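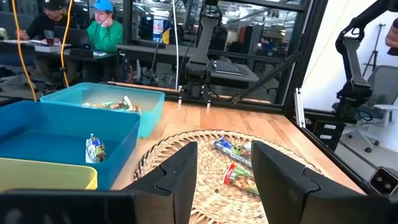
Figure 4. Wrapped bars on a round woven mat, plastic bins on the left side of the table.

## 4. Entering your first stock with the Pritov reader

Manual for Laletti Pantry, revision of 2013-12-09

In this section you connect the Pritov hand reader, make your storage places and enter the first goods. Please finish section 3 (installation) before you start. The program must be open and the base unit must have power.

### 4.1 Connecting the reader

1. Put the reader in the base unit with the window to the front. The lamp becomes orange.
2. Let the reader charge until the lamp is green. The first charge takes longer than the later ones.
3. In the program, open **Devices** and choose **Add reader**.
4. Take the reader out of the base unit and hold the trigger until you hear two short tones.
5. Type the four signs which are shown on the reader and press **OK**.

If you hear one long tone, the reader was not accepted. Put it back in the base unit and repeat from step 3.

**Note:** The reader works up to 40 feet from the base unit when no wall is between. In a cellar the distance can be much shorter. The reader then keeps the codes in its own memory, which has space for 3000 codes, and sends them when it is again in the base unit.

### 4.2 Making storage places

Every shelf, drawer or bin that you want to find again must have its own number in the program. The numbers go from 1 to 99. The numbers from 93 upward are kept for the freezer, and the program asks for a temperature if you use them.

1. Open **Places** and choose **New**.
2. Give a number and a short name. Do not use the same name for two places.
3. Choose the kind of place: dry, cool or frozen.
4. Print the label on the Sandberg label printer, or write the number by hand on the blank labels from the box.
5. Clean the surface with a cloth, let it dry, and press the label on.

Put the label on the front of a bin and not on the lid - lids are changed easily during washing.

**Caution:** The labels are not made for the dishwasher. Remove them before washing a bin and print new ones.

### 4.3 Entering goods

1. Choose **Stock in** on the reader.
2. Read the label of the storage place. The name of the place appears in the display.
3. Hold the reader a hand's width from the code on the package and press the trigger. One tone means the code was read.
4. If the display shows DATE, type the best-before date. With the key **Skip** you can leave it empty.
5. Put the package in its place and continue with the next one.
6. When the place is complete, read the place label again to close it.

Small packages with soft wrappers, for example snack bars, are often difficult to read. Lay the bar on a table and pull the wrapper flat with two fingers next to the code. On shiny wrappers tilt the reader a little, so the light of the lamp does not come straight back.

**Note:** Bars from a multipack can carry a different code than the outer box. Decide at the beginning if you count boxes or single bars. If you mix both, the stock will be wrong and the shopping list too.

### 4.4 Goods without a code

For loose goods or home-made food, choose **Stock in**, then **No code**, and pick a name from the list. New names can be made only in the program. Up to the January update, the letters with accents are not shown on the reader, but they are saved correctly.

### 4.5 Saving a copy

After the first entering, save a copy of your stock.

1. Put the reader in the base unit and wait until SENT is displayed.
2. Open **File** and choose **Save copy**.
3. Select a folder, or your Dronine account if you have one.

**Caution:** Do not take the reader out while SENDING is displayed. Codes which are not yet sent can be lost.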